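**Firura says its phone trade-in will pay 'on the day'. Read the terms first**

Firura, the second-hand electronics chain, is to start buying used phones over the counter in May, promising sellers a price within 18 minutes and the money in their account before they leave the shop. The scheme begins at its Fernetti branch and will spread to the rest of the chain if enough people use it.

The company has set itself a target of 3,000 handsets in the first season. It would not say how many it takes by post at the moment, which makes it hard to tell whether that is ambitious or timid.

"People have a drawer with two or three old phones in it and they don't know what they're worth," said Kavitha Pillai, who runs buying for Firura. "We want to give them a number while they're standing there."

The number is where the trouble tends to start. Under the postal scheme, sellers got a quote online and a second, often lower, one after the phone had been looked at. Tharun Menon, a delivery driver, sent in a handset last winter and saw his offer cut by nearly half over what Firura called wear to the rim. "I looked at the pictures I'd taken before I posted it," he said. "I couldn't find the wear. I asked them to show me and they sent the same email again."

Pillai said disputes like his were "a small share" of the total. She did not give a figure. Our consumer desk has had 928 emails about phone trade-in firms of all kinds since the start of last year – the cut in price after inspection is the most common complaint by a long way.

The new terms do fix part of this. The phone stays in the shop, and a seller who dislikes the price can pick it up and go. But the shop price is only firm for handsets graded A or B. Anything marked C is still sent away, and the offer can still change once it has gone. Grade C covers "visible marks to the face, back or edges", a description that would take in most phones that have spent a year in a pocket.

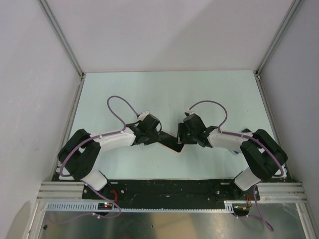 Liv Magnusson, who advises on consumer complaints, would like the grading sheet put up on the wall. "If the edge of a phone is worth forty quid, I want to know what a bad edge looks like," she said. Firura said the sheet was "commercially sensitive" but that staff would be happy to talk customers through it.

Rival buyer Panicker, which has a shop two streets away, said it had no plans to match the 18-minute promise. Its manager, Paora Sheehan, said his own staff could usually do it in ten – though he did not offer to put that in writing either.

Sellers should wipe the phone and sign out of their accounts before handing it over. Firura says it will do this for them at no charge. The terms say it accepts no responsibility if it doesn't.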